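Keep the blocks few and the board plain

Rachid Abdel Hamid
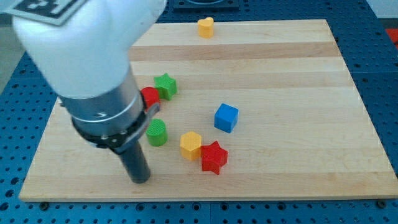 Small coloured blocks on a board of glued strips, with a yellow heart at the far side and a green star nearer.

Shape blocks are sold by the piece count. The Bruvis catalogue lists tubs of 200 and 300, and the larger tub costs less per block. I have bought both for sorting work and would buy neither again. A table holding seven blocks gives more useful practice than one holding a hundred.

The argument concerns spacing. A block is easy to pick up when there is clear surface on every side of it. Crowd the surface and the task changes: most of the effort goes into clearing neighbours, and the shape itself hardly matters. A heart and a star ask for different grips. The heart has a point at one end and two lobes at the other; the star has notches all the way round. Those differences only come into play if the block can be reached.

The surface matters nearly as much. Painted play mats compete with the blocks for attention, and a yellow piece on a mat with yellow in it is a poor test of anything. Pale wood in strips does well. It has enough grain to look like a surface, and strong colours stand out against it. A board also sets a limit. Pieces are on it or off it, and a session can be described in those terms.

Two objections deserve an answer. The first is cost, since small sets from Rizzi or Bondel are dearer per block. I accept this, but a block that stays in the tub has no value at any price. The second is boredom. Seven pieces can be laid out in a great many ways, and moving one to the far side of the board is already a new problem — reach, angle and height all change.

My own 300 tub went to Drisudberg in April. I kept a handful of shapes and the board.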